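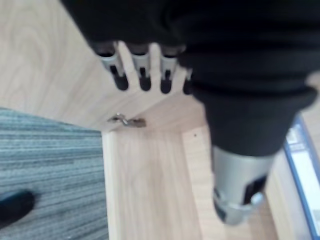

My job title is still Records and Facilities Assistant, but since the robot came I think it should be Person Who Stands Near It. Festano has put one in our Nernedton office to do the cupboards: open, fetch binder, put binder back, close. That was most of my morning and a fair bit of my afternoon. I used to get down on my knees for the low ones and nobody wrote a report on my grip. Now there's a black hand hovering over a little metal hinge (or bracket, I'm not a joiner) at the edge of the wood, and a meeting invitation called "Small Parts". I've been told my role is changing. Has anyone been through this, and what did it change into?
Posted by siriporn_s

Re: so we have a robot now
Posted by nantana_p

We've had the Valau trial at our place since December. What it changed into, for me, was Exceptions. You get an email when it can't do something, and you go and do the thing. So the same job, with email.

In fairness my knees are better. I used to do up to 900 binder trips in a busy month and I don't miss a single one of them.

Re: so we have a robot now
Posted by wichai.m

I'll be the unpopular one. Fetching binders was never a good job and we shouldn't get sentimental about it. I did it for years at Khamphan. The cupboard doesn't thank you. If a machine wants to learn which way a door swings, let it, and ask your manager for the training money while they're still in a good mood about their new toy.

Re: so we have a robot now
Posted by siriporn_s

I did ask about training. I got a 28 page slide deck on "working alongside". Page one says to keep the walkway clear. I am, as far as I can tell, the thing in the walkway.

The part that bothers me is the small talk. When I carried a file to someone's desk I heard who was off sick, who was behind, which client was about to kick off. Half of what I knew about the place came from carrying things about in it.

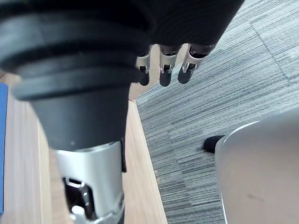
And none of that goes in a work log. The log says binder requested, binder delivered. It won't say that Accounts had the wrong year and were too embarrassed to ask again, so I took them both years and said nothing.

Re: so we have a robot now
Posted by duangjai_c

This is it exactly!! We lost our post round (not to a robot, to lockers, which is somehow more insulting) and for months people kept finding out things too late. Management's answer was a weekly bulletin. It has a recipe in it.

Re: so we have a robot now
Posted by wichai.m

With respect, that's an argument for tea breaks. You don't need to keep somebody on their knees in front of a cupboard so the rest of the office can have gossip delivered.

Re: so we have a robot now
Posted by nantana_p

Wichai, they took the tea breaks as well. That's what the efficiency was for.

Re: so we have a robot now
Posted by daranee_r

Union rep here, different site. Siriporn, two practical things. Ask for your new duties in writing before the trial ends, and if you're expected to watch it, set it up or clear up after it, get that in the job description with a grade attached. At our site the minding went to whoever sat nearest. She did it for ages on top of her own work and it didn't appear anywhere, so on paper the machine was doing splendidly by itself.

Also get your labelling system written down with your name on it. They always want that later.

Re: so we have a robot now
Posted by siriporn_s

Thanks Daranee, that's the first useful thing anyone has said to me on the subject, slide deck included. The labelling is mine, as it happens, all 478 binders of it. This is the sort of cupboard we're arguing over: 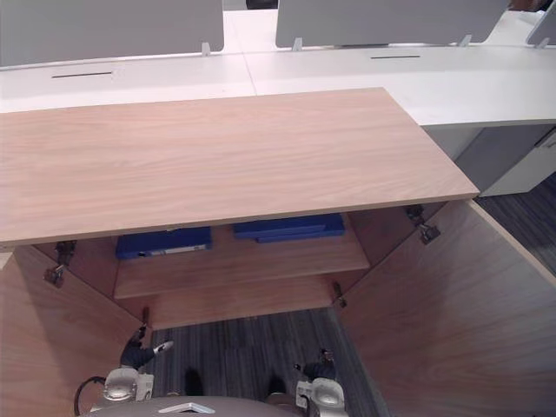 The cabinet by the desks, doors open, blue binders on the shelf.

Wichai, I take your point about the knees. I'd just like to be asked what I know before I'm moved on to whatever comes next. So far I've been asked where the spare key is.

Re: so we have a robot now
Posted by wichai.m

Fair enough. I'd still take the training money.

And don't tell them where the key is until you've got the grade in writing.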